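Household Operations I
Unit 3: Sorting and Handling Household Linens
Course handout, Nellthorpe Institute of Domestic Services
Prepared by Hanyu Kong
Issued 24 April 2019

Purpose of this unit

Unit 3 covers the work that takes place between stripping a bed and loading the washer. Students are expected to have completed the reading from Unit 2 on fiber content and care labels. The terms "flat linen," "garment," and "cleaning cloth" are used here as they were defined in that unit.

Sorting is assessed separately from washing. A load that has been sorted incorrectly will lose marks even if the finished items are acceptable, and students who repeat the unit must repeat the sorting exercise in full.

3.1 Clearing the work area

Before any linen is brought to the floor, the area must be swept and checked for grit, pins, and standing water. Tile is preferred for sorting. Carpet holds lint and hair, which transfer readily to damp cotton. Where the only available floor is carpeted, a clean dust sheet should be laid down and shaken outdoors after use.

Large items are placed first. A sheet occupies more floor than students tend to allow for, and it will spread into neighboring piles if it is dropped from standing height. Lower it by two corners and let the remainder fold under itself.

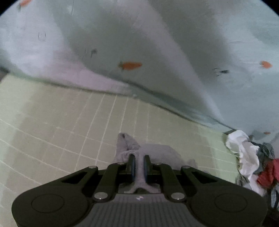

Reading time: 14 minutes

3.2 Order of separation

A sheet lying in broad folds against a pile of mixed clothing is a common starting point for a sort. The pale blue sheet with the orange fish print would be classed as printed flat linen, light ground. The grey cloth would be set apart from both the sheet and the clothing until its use has been established. Cleaning cloths may carry polish or detergent residue and are not to be laundered with bedding.

Work in the following order:

Remove cloths and other small pieces from the floor.
Draw the sheet clear of the clothing and open it fully.
Check the inside of the folds for socks and underwear.
Divide the clothing by color, and then by fabric weight.
Return to any item set aside and assign it to a load.

Students should not begin with the clothing. Garments that have been sorted while a sheet is still lying beside them are easily gathered up again when the sheet is moved.

3.3 Printed bedding

Prints on a pale ground require particular attention. The ground color determines the load, but the print determines the temperature. For the purposes of this course, printed sheets are washed with light colors on the warm setting unless the care label specifies otherwise. New printed sheets are washed alone for the first 2 cycles.

Stains are more difficult to find on a patterned surface. Open the sheet under good light and inspect it from one hem to the other, passing a hand beneath the fabric to lift the creases. Mark each stain with a cotton tag before treatment. Safety pins are not permitted in the laundry room.

3.4 Records

Each student completes one sorting sheet per session. Record the number of loads, the category of each load, and any item withheld. Entries such as "misc." or "other" will be returned for correction. Completed sheets are filed in the Evano binder, behind the tab for the current unit.

Written assignment

Submit a statement of 200 words describing how you would sort the contents of one bedroom hamper in a household of your choice. Name every category used and state the wash setting for each. Assignments may be handwritten.

Reading for Unit 4: Shao, chapters on drying and folding. Bring one fitted sheet to class.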